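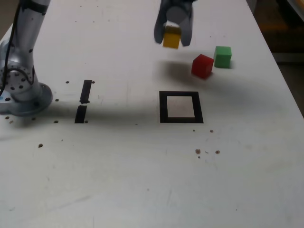

Marketing and Communications Officer, Briem

Briem wishes to appoint a Marketing and Communications Officer to join its office in Stustham. The post is full time and permanent, and reports to the Head of Communications.

The officer will write and edit copy for the Briem website, prepare the monthly customer newsletter and keep the presentation of the company consistent across its printed and online material. A new introductory page for first-time visitors is planned, and the successful candidate will take charge of the text from first draft to publication. The post also includes support for our trade customers in Lurklow and Vatport – one visit to each town every month should be expected.

Applicants must have at least two years' experience in marketing, public relations or a similar field, and must be able to write clearly for readers who are new to a subject. Experience of email campaigns is desirable. A driving licence is not required.

The newsletter is sent to 208 trade customers. The team was enlarged in January and the officer will share responsibility for its mailing list with the Sales Office.

Applications should consist of a CV, a covering letter of no more than 2 pages and one sample of published writing. Applicants invited to interview will be asked to complete a short editing exercise. Travel costs within the United Kingdom will be repaid on production of receipts.

Reference: MC17
Posted: 2026-02-14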